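Dizon 5 motion planner, reviewed on a two-arm bench

Dizon is a planning and control package for two-arm setups. I bought a single-seat license in March and have used it nearly every working day since. Before that I ran Wodine for years, so most of my comparisons are with that.

Setup took one morning. The installer found both arms, and the calibration routine asked for 300 poses per side before it would let me plan anything. It can be left alone while it does this.

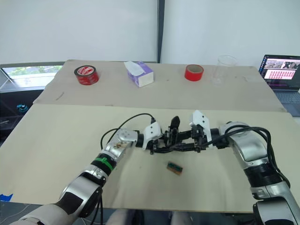

The planner treats the two arms as one body, and this is the main reason to buy it. In Wodine I planned one arm, froze it, then planned the other around it. Dizon solves for both, and when the grippers have to work close together it slows them down and keeps going. Wodine would stop and throw a fault.

Collision margins are set per link, in a plain text file. I wish cables could be added as well – for now I pad the wrist shapes and lose a little reach.
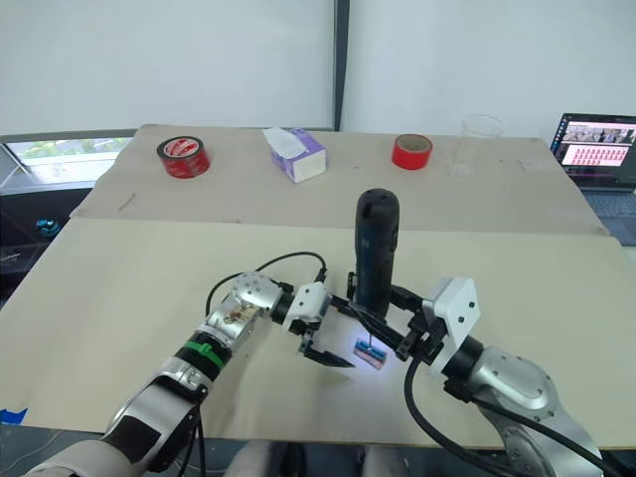 Does it need a graphics card? Planning runs fine on an ordinary laptop processor, but the perception module is too slow to be useful without one.

Perception is the weaker half. It handles boxes and rolls well. Clear plastic and glass give it trouble, and small flat parts need the depth filter turned down by hand. The setting is three menus deep and resets when you load a new project.

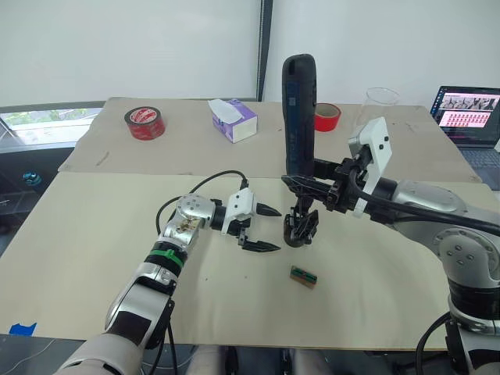

Logging and replay

Every run is saved with joint positions, planner decisions and camera frames on one timeline. You can scrub back to a bad grasp, change a parameter and replan from that point. I had 500 runs stored before the viewer got slow. Error messages are less good. Code 2065 covers both a lost camera and a full disk, and I spent most of a Saturday on the wrong one.

Support comes through Jirnby, the reseller, and replies usually arrive the next day. I would buy Dizon again for the planner and keep my own perception code.

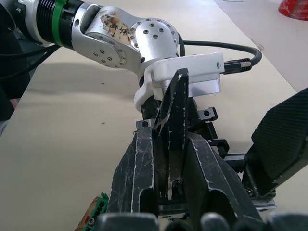 Thongchai Nakpan wrote in to say that the depth filter can be pinned in the startup file, under the camera section, and it then survives a project change. He also gets 2065 when two cameras share a hub, so that makes three causes for one code.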